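Moving and placing the chair

Read this section before moving the Flekum conference chair between rooms. The chair has four legs with casters, two fixed armrests and a padded seat.

1. Clear the path. Pick up cords and rugs. The casters do not roll well over anything thicker than 14 mm.

2. Stand behind the chair and take hold of the backrest. Do not lift by the armrest pads.

3. To turn the chair in a tight space, tip it back until the front casters leave the floor, then swing it round.

4. Lower it slowly until all casters are down.

5. Leave 400 mm between the backrest and any wall, blind or appliance door.

Caution: Never tip the chair with a person or a load on the seat.

Note: On wood floors, wipe the casters before the first move. Grit leaves scratches in parquet. Soft replacement casters are sold as part 3000.

Note: If a caster sticks, pull it straight out of the leg, remove hair and thread, and push it back in until it clicks.

Chair tipped back by the backrest

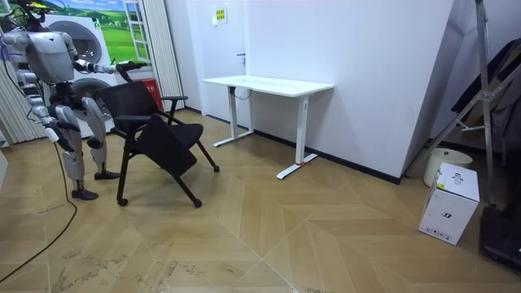

Chair on herringbone parquet 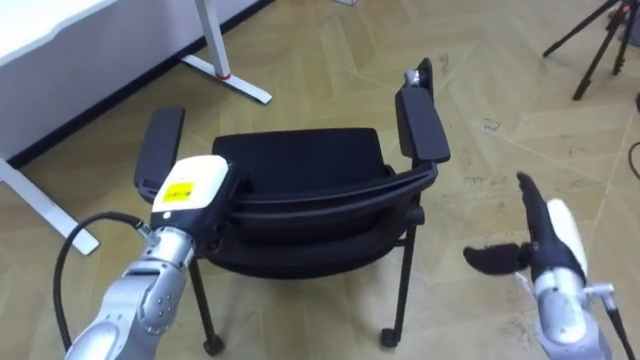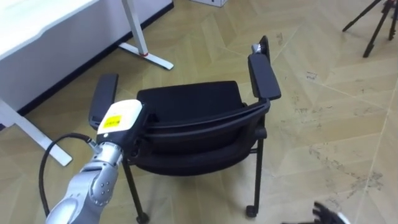

Photos: Benítez / Ikska

Check the armrest screws again in September if the chair was put together in spring. For tightening, see page 19.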